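Example collection moves to patterned bins
Kalby workcell, Kenilville lab – March update

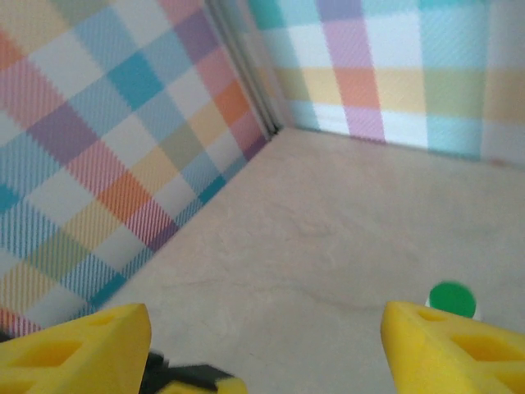

What changed

The Kalby cell has finished its first block of demonstrations in the plaid-walled bin. Earlier sets were recorded against plain gray walls, and the policy trained on them did poorly as soon as the background changed. The new walls carry wide pastel bands that cross at right angles and look very different from one wrist angle to the next. The floor stays pale, so small parts still stand out from it while the walls do not give the model one fixed color to lean on.

The target for the block was 2000 accepted episodes. An episode is one teleoperated pick of one small part from the bin floor, starting with the fingers open above the bin and ending with the part released in the tray. Attempts that end in a dropped part are kept and labeled as drops. They do not count toward the target, but they go into the set used to train the success detector.

Start positions

Operators place the part from a printed list of start positions. The list has 14 positions, two of them close to the corner seam. Corner picks take longer and have the highest rate of rejected episodes, mostly from finger contact with the wall. Please do not skip them or swap them for easier positions late in a shift. The Pralley set from last fall was short on corner starts, and the resulting model would hover near the seam and then back off.

Rotate the part by hand between episodes. Round parts do not need a rotation entry in the log, but they do need the correct side-up entry. A disc recorded with the wrong side up has to be pulled at review, and review time is the slowest stage we have.

Wrist view

The wrist camera is the main input for this policy. The overhead view is recorded as well, at a lower rate, and is used for review and for sorting out disputed labels. Two points on the wrist view came up in the last review:

Finger occlusion. When the hand is low, a flat part can slip partly behind one fingertip. These frames are valid and should stay in. The model has to learn that a part half covered by a finger is still there. Trim only if the part is out of view from the first frame to the last.

Motion blur. Slight blur during the approach is accepted. Blur that hides the edge of the part at the moment of closing is a reject. If you see it on more than 2 episodes in a row, slow the approach and check the exposure setting before going on.

Do not wipe the bin floor between episodes to remove small marks. Smudges and hairline marks are part of normal use, and a floor that is spotless in training and marked in service is the kind of mismatch this block was set up to avoid. Loose debris should still be cleared, as it can be picked up by mistake and is hard to label afterward.

Review and labels

Sessions are capped at 8 bins per operator, with a break at the midpoint. Each session is uploaded as a single folder with its log. Partial uploads are held until the log arrives. Labels are now limited to accepted, dropped, missed and rejected; the old "unclear" label has been removed, and anything carrying it will be sent back to the operator.

The Gatchalian annotation tool has been updated to show both views side by side. Older sessions open in the new version without conversion, but the frame counter starts at zero instead of one. Check any notes that refer to frame numbers.

Next block

The next block keeps the same walls and adds a second part to the floor, so that the policy has to choose its target. The start position list is being redrawn for pairs and will be posted at the cell before the first session. Until then, continue with single parts and use the current list.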